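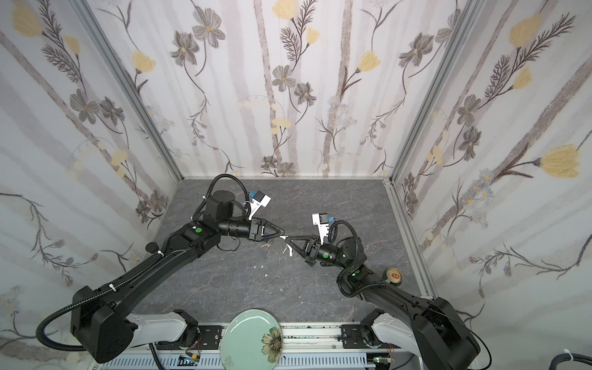 A small bunch of silver keys, held over a marble-patterned top.

Stalia wall key safe, three-wheel model: review
Jun 25, 2019

The box says "bank-level protection for the family home". I have never seen a bank with a push-fit plastic weather cover, but let's see what you get.

The Stalia is a small metal box that screws to an outside wall. You put your keys in it, shut the door, scramble the wheels and go out. The cleaner, the dog walker or your forgetful teenager lets themselves in with a code. I bought mine at full price from the Cheema hardware shop in Grerkumham and have used it every day on a brick wall beside the back door.

Fitting

Four screws and four wall plugs are supplied. The screws are fine. The plugs are the soft grey sort that spin in the hole if the brick is at all crumbly, and two of mine did. I threw the lot away and used better ones from the shed. A paper template is included, and it is printed slightly too small, so hold the box itself against the wall and mark through the holes instead. Allow an hour if your brick is old.

At 513 grams it feels solid enough in the hand. A good part of that is the door. The back plate, the bit that matters if anyone comes at it with a crowbar, is noticeably thinner.

The code

Three wheels, ten numbers each, so 1,000 possible codes. Stalia prints this on the front of the pack as if it were a big number. Someone patient, standing behind a hedge, could work through the lot in an afternoon. The four-wheel version costs more, and I can't see why the three-wheel one is still made.

Changing the code means opening the door and pushing a lever across with a pen. Push it halfway and the box will still close, on a code that is neither the old one nor the one you wanted. I did this on the second day. The leaflet mentions it on the back page, in the smallest print they had.

Room inside

"Holds up to six keys," says the leaflet. Six flat ones, perhaps, laid carefully in a row. Put them on a ring with a tag or a fob and it's a different story. The ring is the problem: it sits proud of the keys and catches the door. I ended up taking the shed key off and leaving the ring outside altogether, so now the keys fall on the step when the door drops open.

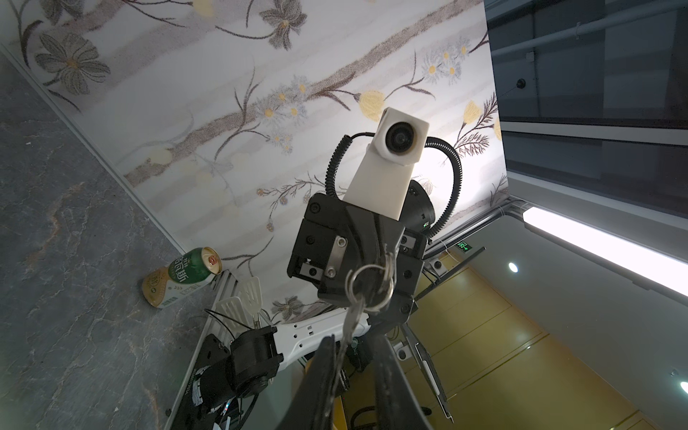

Compared with the Pristton

My sister has the Pristton push-button safe, and I borrowed it for a week. It is uglier and the buttons are stiff. It is also deeper, it takes a full ring without a fight, and you can work it in the dark. The Stalia's wheels have white numbers on pale grey, and by nine in the evening I need a torch.

Should you buy it?

For a bin store or a garden gate, fine. For a front door I'd want the fourth wheel and a thicker back, and I'd ring my insurer first to ask what they think of key safes in general. Mine wanted the model number and then took three days to say no.

Two stars out of five. The weather cover came off in July last year on my neighbour's one, so I have glued mine.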